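# The Dranstead Parts Bench

The **Dranstead parts bench** is a shared-workshop build in Inevholm, put together over a long winter by members of the Gralley Road workshop. It pairs a robot arm with a slotted aluminum table and a tray of homemade holders, and its purpose is to practise the fiddly business of taking computers apart and putting them back together. The name comes from Dranstead, the street where the first version stood in a member's garage until January, when it outgrew the space and had to be carried over in pieces.

## The tray

Most of the hours in the project went into the tray, and anyone who has tried to make a pocket that is snug but not too snug will understand why. It is a flat gray plate with a place for each part: a square frame for the processor, slotted clips for the memory and a deeper socket for the hard drive. Members went through 35 trial pieces before they settled on the clearances, and a good many of the rejects still turn up in the workshop's odds-and-ends drawer.
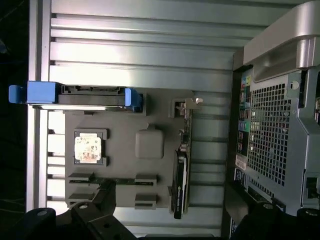 Early holders gripped too tightly, and a module that went in nicely would refuse to come out again without a tug. Later ones were opened up a touch at the mouth, a change that sounds like nothing at all and took most of a month. The spacing follows the grooves of the table, so the tray can be shifted along and set down again without measuring everything afresh.

## The arm and its routines

Routines are taught by hand, one position at a time, and kept in a notebook as well as on the controller — a habit left over from the evening when 80 saved positions went missing. Each routine is called a *ma*, after Ma, the small planning program the group wrote to put the steps in order. The longest of them has 117 steps and is run slowly, with somebody standing by. 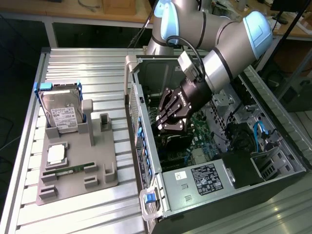 Old office desktops were the first machines used, being cheap and easy to come by. Their drives ride on plastic rails, a kindness to any beginner, while expansion cards ask for a straighter pull and a good deal more patience. Server cases came later and brought deeper walls and less elbow room, and the approach angles had to be worked out all over again.

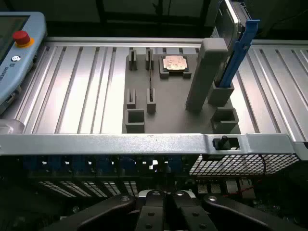
*Gralley Road Workshop*

Visitors are welcome to try the bench once they have sat through the safety talk, which covers the emergency stop, loose sleeves and where to stand. Groups are kept to 4 people. Anyone wanting to build a tray of their own can borrow the drawings, and the workshop asks only that improvements be pencilled in before they come back.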